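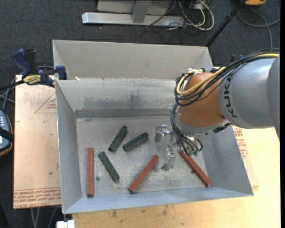 I have paid for things with cash for most of my life, and I would like to keep doing it. Over the past year that has become harder in the part of town where I live. The bakery on the corner stopped taking notes and coins in August. The dry cleaner followed. Last week a coffee stand at the train station turned away an older man in front of me who was holding out exact change, and he put the coins back in his pocket and left without his coffee.

I think a shop that serves the public should have to take cash. I don't think the rule needs to be complicated, and I don't think it needs to cover every kind of sale. If I order a sofa online, a card is fine. If I am standing at a counter and want a loaf of bread, the money in my hand should be good enough.

The usual argument against this is cost. Nele Van Beek owns the bakery, and I asked her about it. Her answer was fair. She used to spend close to an hour a day counting the drawer and walking the deposit to the bank. The branch she used closed, and the next one is across the river. She also had the register emptied twice by someone who came in through the back window. Since she went to cards only, neither of those things has been a problem.

I believe all of that. But cards cost money too. She pays a fee on every sale, and on a small sale the fixed part of that fee is a good share of what she earns. She told me she had raised the price of a roll to cover it. So the customers are paying for the change whether or not they wanted it.

My bigger concern is with the people who can't easily switch. My neighbor Etelka Farkas is 75. She takes out her money for the month on the day her pension arrives and divides it into envelopes: rent, food, medicine, the rest. When the food envelope is thin, she knows it. She has a card, and her son has shown her how to check the balance on a phone. She doesn't like it and she makes mistakes with it. I don't see why she should have to give up a system that has kept her out of debt for decades so that a line can move a little faster.

There are others. Kids with allowance money. People paid in cash, who are often paid the least. People who have had an account frozen over a mistake and are waiting for someone to call them back. A woman who is leaving a bad marriage may not want each purchase listed on a statement her husband can read. These are ordinary situations, and together they add up to a lot of customers.

Then there is the matter of what happens when the system goes down. We had a storm two winters ago and the network was out for 3 days. The grocery store stayed open by flashlight and took cash, with prices written on a pad. The places that had already gone cashless locked their doors. I had 6 dollars in my wallet at the start of that and had to borrow from Etelka, so I don't claim to have been well prepared. I keep more in a drawer now.

I have heard it said that cash is mainly useful to people who cheat on taxes. Some people do use it that way. The answer is to go after large payments, and a limit would do that. Let the rule apply to any sale in person under 1,000 dollars. Above that, a store can ask for whatever it wants. Someone buying stamps and a birthday card is not hiding income.

A rule like this should also help the shops. If the town wants them to handle cash, it should see to it that there is somewhere to deposit it. A night drop box at the town hall would have solved half of Nele's problem. Very small vendors at weekend markets could be allowed to skip large bills, and I would have no complaint if a store refused to break a hundred for a pack of gum.

I still buy my bread from Nele. I use the card, and she apologizes for the price of the rolls. Etelka now gets hers at the supermarket, two bus stops farther on.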